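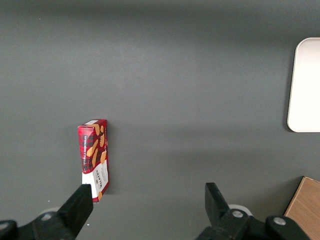 ## Session 7: Reading a survey about public attitudes

Notes by Spyros Jurić. Please read them before the seminar and bring your copy of the Todberg questionnaire.

### 1. Who was asked?

The Todberg survey has 3000 adult respondents. They were asked if they feel safe to use public transport, to eat in restaurants and to visit indoor events after the health restrictions ended. The sample was taken from a telephone list, so persons without a listed number had no chance to be selected. This is called *coverage error*. A larger sample does not repair it.

Do not mix it with *non-response*. In non-response the person is on the list, but refuses or does not pick up the phone.

### 2. How was it asked?

Compare these two wordings:

- **Lema version:** "Are you ready to return to normal life?"
- **Tamura version:** "In the last 7 days, did you eat inside a restaurant?"

The first asks for a feeling, and each respondent decides alone what "normal" means. The second asks for a behavior in a fixed period. Both are useful, but we can not put their results in the same table as if they measure one thing. Many people say they are cautious and still go to the restaurant. Some say they are ready and stay home for reasons of money.

Look also at the order. In the Lema version the question comes after 11 items about illness in the family. What does the respondent have in mind at that moment?

### 3. Margin of error

For a simple random sample, at 95% confidence and with a share near one half:

> margin = 0.98 / √n

With n = 3000 this gives 1.8 percentage points. The formula is for the whole sample. If you report only one age group, use the n of this group, and the margin will be wider. It says nothing about the problems in parts 1 and 2.

### 4. Homework

Read the Numon press summary and write one page:

1. Find 3 sentences where the summary says more than the question allows.
2. Rewrite each one, and keep the original question wording in your sentence.
3. Say which group is missing from the sample and in what direction this can move the result.

Homework is collected at the first meeting in July. Handwritten pages are accepted if I can read them.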